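Getting a Household Ready for the Day You Hope Doesn't Come

Filed under: Home Safety, Kitchen, Workshop

The sirens in Carnden went off in May, at 2 in the afternoon, and I was the only person on my street who did what the leaflet says. I went inside, shut the windows, and stood in the hall with a radio that had no batteries in it. The emergency was a security alert at the bus terminal, later called off. The batteries, I found out that evening, were in the cheese grater drawer.

So this month's tips are about the dull end of public safety, the end that happens in your own kitchen. I can't advise you on what goes on in the world. I can advise you on where to keep a flashlight.

Pick the room before you need it

If the police tell people to stay indoors, you want a room away from the street windows, with a door that shuts. In most homes this is a hallway, a bathroom or the utility room where the broken vacuum lives. Move the vacuum. You should be able to get everyone in there and sit down, and if you can't sit down in it now you won't manage it in the dark with a dog.

Nhàn Phan wrote in to say her family chose the pantry, on the grounds that it has snacks. I have no argument with this.

The phone sheet

Write your numbers on paper. Your own phone will be at four percent, and you know exactly one number by heart, and it belongs to the house you grew up in. Put down:

Two relatives who live in a different town
Your children's school
Your building manager or landlord
A neighbor with a key
The non-emergency police line

Tape it inside a kitchen cabinet door at eye level. Packing tape over the whole sheet keeps the steam off. Pencil smears, ballpoint fades, and a laundry marker will outlive the cabinet.

Agree on one person everybody reports to. In our family it is my cousin Toàn Kiều, who lives far enough away to be calm and dislikes long calls.

Clear the floor

People leaving in a hurry fall over things they have stepped around for years. Walk from each bed to the front door with the lights off and make a note of what you kick. In my case: a shoe rack, a bag of potting soil, the other half of the shoe rack.

Cords are the worst of it. Run them along the wall, and get power strips up off the floor with a couple of screws and the keyhole slots on the back, if yours has them. Don't hide a cord under a rug, where it can wear through without anyone noticing. On smooth tile, a rug also needs a grip pad or it becomes a sled.

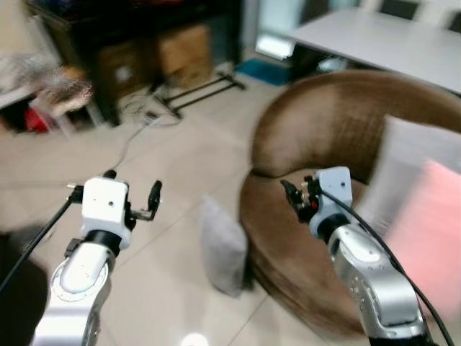
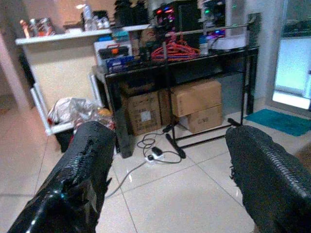
Taping windows, and why I stopped

My mother taped an X on every pane whenever the news was bad. It doesn't make the glass any stronger, and you will be scraping off gum until the next bad news. Clear safety film, fitted properly across the whole pane, helps hold the pieces together. Heavy lined curtains, drawn, are a modest second best. For old tape residue, use cooking oil on a rag, leave it while you drink a coffee, then dish soap.

The bag by the door

Keep it boring and keep it light. Water, copies of IDs in a freezer bag, any daily medicine, a phone charger, cash in small bills, a whistle, spare glasses. Châu Tiêu's bag had a fondue set in it when we checked - a wedding gift with nowhere else to go.

Every 9 weeks or so, swap the medicine and eat the granola bars. I say every 9 weeks because I tried monthly and lied to myself about it.

The first-aid tin

Most home tins contain cartoon bandages and a sachet of something from a hotel. Add large gauze pads, a roll of elastic bandage, gloves, and blunt-tipped scissors that are never to be borrowed for wrapping paper. A tourniquet is worth having if someone in the house has taken the class. Ask at your fire station or hospital about free bleeding control sessions, and bring the teenager.

Batteries

Out of the cheese grater drawer. Store them with the radio, in their packaging, and check them when you change the clocks.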